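Search this repository Go Clear

# zustero-teleop

Control and logging tools for the Zustero bench, where an operator drives the arms with handheld controllers.
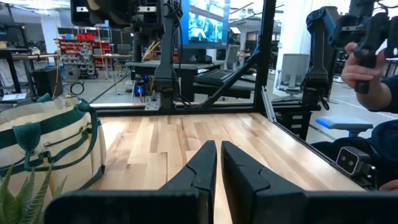
Lindqvist asked on the tracker whether the wrist stream and the controller poses share a clock. They do as of v2 – older logs need `realign.py` run over them first.

## Contents

- 1,776 training episodes
- 728 held-out episodes
- `vornix_bridge`: maps controller pose to arm targets
- `zindmont`: planner and collision checks against the bench rails

## Usage

Build the bridge, then start the planner before the arms are enabled:

 make bridge
 ./run_planner --config bench.yaml

Trigger travel is normalised to 0–1. Change the behaviour of the deadband in `bench.yaml`.

## Known issues

The planner treats soft objects as rigid boxes, so bags get a wider berth than they need. Colour calibration for the wrist camera is stored per session.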